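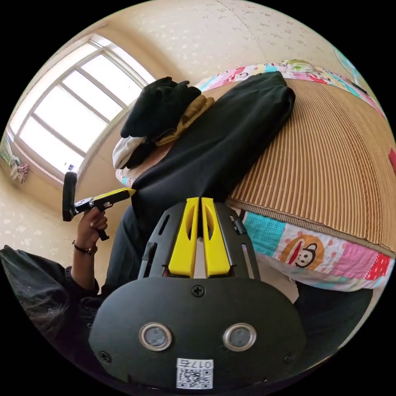 Figure 3. Two hand-held grippers at the bedside, with folded clothing near the edge of the mat.

4 Working rules for hand-held collection in homes

4.1 Where the rules came from

We started Kadard with a two-page protocol, and I was pretty proud of it. It told operators how to mount the camera, how to name a session, how to sync the clocks and what to do if a battery died. What it didn't have was a single line about the room. All of our pilot work had been done at the Dretbridge lab, on a bench that we wiped down every evening, and it just hadn't crossed my mind that the room would need rules too.

Then we went into homes. By the end of the first month our shared notes file was full of questions from operators that I couldn't answer. Can I move the blanket? If a sock falls on the floor, do I stop? Whose shirt am I allowed to fold? One operator had been straightening the bedding before every single take, very neatly, and another one in the same building never touched it at all. You could tell their data apart at a glance, which is a bad sign when the two of them are supposed to be doing the same task.

So this section is our attempt to write down what we ended up doing. I'll call these rules, but please read them as house rules. They came out of arguments over lunch and a lot of replayed footage, and I'd be happy to see another group tear them apart. The version in use when we froze the protocol on June 23, 2021 is the one I describe, and I point out the spots where we've since changed our minds.

4.2 Labels and identity of the tool

Every gripper carries a printed label with a QR code and a number, placed where its own camera can see it. Figure 3 shows the one for unit 0176, at the bottom of the view. I used to think of this as plain inventory bookkeeping. It has saved us more often than any other rule in the list.

The trouble is that a session folder can be named wrong, and with two grippers in play it's really easy to swap left and right while copying files. If the number is sitting in the pixels, you can settle the question later without calling anyone. We ask operators to check three things before the first take: the label is flat, the number is readable in the preview, and the number matches the one on the session sheet. If a label is peeling, the unit stays in the bag until it's been relabeled. Please don't fix it with clear tape! Tape shines under a window and the code stops scanning, and we lost a good afternoon of work that way.

We also don't let anyone move a label from one housing to another, even when the insides have been swapped. A rebuilt gripper gets a new number. It's a little annoying for whoever keeps the parts list (that's me), but calibration goes with the housing and the fingers together, and I don't want one number pointing at two different geometries.

4.3 Start and end poses

A take begins with the fingers closed and held still, and it ends the same way. The closed pose gives us a zero for finger width. On the yellow fingers a small gap can remain when they're pressed together, and that's fine as long as it stays the same from take to take. We log it. If it has grown between the first and last take of a session, something has worked loose, and the session gets flagged for a look before anybody trains on it.

How long is still enough? We first asked for a slow breath, which sounded friendly and was useless in practice, so now the tablet beeps after 3 seconds. Operators told us they liked the beep. It gives them a moment to look at what they're going to do.

For two-handed work there's one more piece. Both grippers should be in each other's view at some point early in the take. You can see the idea in Figure 3, where the second gripper is visible to the left, pointing up toward the upper middle of the view. Our alignment code can usually line up the two trajectories from motion alone, but "usually" is doing a lot of work in that sentence, and a clear view of the other tool gives it something solid to hang on to. We don't prescribe how the person should hold the handle. We tried that in January, with a diagram and everything, and the only result was sore wrists.

4.4 Leave the room alone

This is the rule we argued about most. The short version is that the operator may make a space safe and may set out the items for the task, and otherwise the room stays as it was found. Mats, quilts, piles of clothes, whatever is on the windowsill, all of it stays.

A bed is a nice case to think about. In Figure 3 the surface is a woven mat with fine ribs, and there's a patchwork quilt or sheet underneath it along the near edge. A lab person (me, a year ago) would have been tempted to pull the whole thing smooth or to throw a plain sheet over it. But the edge where one fabric gives way to another is just the kind of place where a folding policy gets confused. Cloth also slides differently over ribs than over cotton. If we tidy that away, we're training for a bed that our robot is never going to meet.

The same goes for light. We don't close curtains and we don't bring lamps. A bright window can wash out a good part of an image, and we accept that, with one limit: if the fingertips themselves can't be made out in the preview, the operator turns the body or works from the other side of the bed. Exposure is locked at the start of the take. I know some groups prefer to let it float. We found that the jumps in brightness were harder on our tracking than a blown-out window was.

There is a cost, and I don't want to hide it. Reviewing takes longer in busy rooms, and our reject rate in homes is higher than on the bench. I think that's a fair trade, though the Brurex side of the team still grumbles about the reviewing hours and they have a point.

4.5 Dark items and small piles

Clothing brings its own headaches. Black cloth on a dark background is tough for a depth estimate and tough for a human reviewer. We don't ban dark garments, for the same reason that we don't smooth the bed, but the session sheet has a box to tick when the main item is black or close to it. That way we can at least balance the set afterward.

Piles need a rule of their own. If a garment is resting on or against a pile, is the pile part of the task? We decided that anything the operator hasn't been asked to handle is background, and that touching it by accident is allowed and gets marked. Knocking it over ends the take. Early on we told people to carry on and pick up whatever fell, and we got some lovely recoveries out of it, plus a mess of unlabeled subtasks that I'm still sorting through. We now run recoveries as separate takes with their own task name.

The operator's own sleeves and pant legs are a related nuisance. When someone in dark clothes leans over a dark garment, even I can't always tell in review where the person ends and the laundry starts. Our current advice is to wear a color that differs from the main item if there's a choice. It's advice only. Nobody gets sent home to change.

4.6 Consent and things in the background

Homes are full of personal stuff, and a wide lens picks up nearly all of it. Consent is asked for room by room, and it covers what's on the walls and shelves along with the people. Householders can walk through the preview with the operator before anything is recorded, and they can ask for an object to be taken out of the room. That is the one exception to leaving things as they are, and the session sheet has a line for it.

After recording, they have 30 days to withdraw a session, with no reason needed. We delete the raw files and anything cut from them. I'd encourage other groups to build the deletion script before the first visit. We wrote ours after the first request came in, in a hurry, and it took us two tries to catch the thumbnails.

4.7 Session length

A session stops after 4 tasks or when the operator wants to stop, whichever comes first. Arms get tired quickly when they're held up with a tool in each hand, and tired takes look different: the approach gets shorter and the fingers close harder. We checked this by going back through around 100 takes from the Huenchumán homes, sorted by their place in the session, and the drift was easy to see without any statistics. A proper analysis is in the works. Until it's finished I wouldn't lean on that number too much.

Breaks are taken with the grippers powered down and laid on their sides, fingers clear of the fabric. Loose threads love the slots in those fingers. The operator repeats the label check and the closed pose before going on, and the break goes on the sheet along with the time the work started again.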